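We use cookies to remember your settings. By staying on this site you agree. OK

Print this page | E-mail to a friend

Should I hold my Biltine bond to maturity or sell now?

biltine_saver
20 Jun 2021

Hello all, and sorry if this has been asked before. I have $3,000 in the Biltine municipal bond that comes due in December, bought through Jallstead, and the price on my statement has slipped by $41 since spring. I don't need the money yet, but the news has me jumpy and my sister keeps telling me to get out while I can. Do I lose anything if I just sit tight? And does the price on the statement mean much if I never sell?

oldcouponclipper

Welcome! I was in your shoes years ago and lost a lot of sleep over it. If the town pays as promised, you get full face value at the end plus your last coupon, whatever the statement says in the meantime. The real question is whether you trust Biltine to pay — so look up the rating and read the latest budget report (dull, I know, but get a cup of coffee and go slowly). Selling a small lot usually means a poor bid too, and Jallstead will want its fee on top.

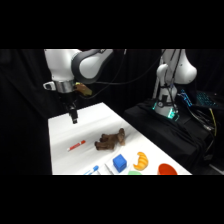
Vol. 41, No. 2 — p. 397

Cullulmont_Reader

sell. towns go broke too you know

Stöcker fan

I'd go along with the long answer, and gently add one thing. Check whether yours is a general obligation bond or a revenue bond, because the second kind leans on one source of income, like water bills or a toll road. Your confirmation slip should say which. If you can't find it, call Jallstead and ask them to mail you a copy, and ask what they'd bid today while you have them on the line.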